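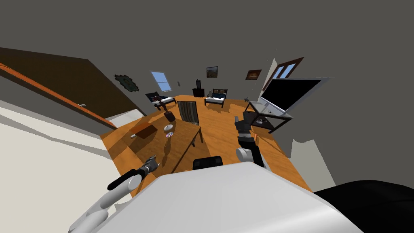 Robot arms reaching into a bedroom with a wooden floor. Computer render.

Home Features Interviews Jobs Subscribe

Filed under: Hiring & Careers

The long wait between yes and day one

A senior buyer accepts a job in May and starts in August. In the food trade this is normal, and most firms plan badly for it.

Notice periods of three months used to be kept for directors. They have spread down the ladder, and it is now common to find them in the contracts of category managers, site managers and even senior planners. Employers like them when someone is leaving. They like them much less when they are the ones waiting.

Jestus, a recruitment agency in Havden that works mainly with food and drink wholesalers, went back through its permanent placements last year. Of 157 candidates who accepted an offer, 127 started on the date agreed. The other 30 either moved the date or dropped out. The agency says most of the dropouts had stopped hearing from their new employer within a fortnight of signing.

Kinyua, which imports dried fruit and nuts and has a staff of 200, lost two commercial managers this way in the same year. One took a counter-offer. The other was approached by a competitor in the tenth week of her notice, and by then had received one email from Kinyua, asking for her bank details.

The company has since changed how it handles the gap. The line manager rings once a fortnight. The new starter is invited to one team lunch, which is not compulsory, and gets the staff handbook and the pension paperwork early. No work is asked for. Kinyua's lawyers were firm on that point, as the person is still employed by somebody else and may be bound by confidentiality terms. 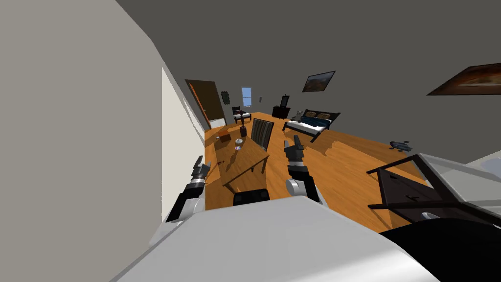 A bedroom with a table and chair, and a door and window in the far wall. Computer render.

Ilitz, a bakery supplier with 50 employees, has gone the other way and cut its notice periods to six weeks for everyone below board level. The owners expected more people to leave. Over the first year the number of leavers stayed the same, though handovers were tighter and one stock count had to be done twice. Recruitment became a little easier in one respect: candidates asked about notice at first interview and seemed pleased with the answer.

Shorter terms don't help much if the person you want is tied to a long one elsewhere. Some employers will agree to let staff go early, particularly once a replacement is found, and it is worth the candidate asking. Holiday owed can often be taken at the end. Garden leave is a different matter and tends to run its full course where the leaver is going to a competitor.

Counter-offers usually come in the first week after resignation. Agencies advise raising the subject before the offer is made, and asking plainly what the candidate would do if their current employer matched the salary. A vague reply should be followed up.

Kinyua has a new commercial manager due to start after the summer. The fortnightly calls are in the diary, and her laptop has been ordered.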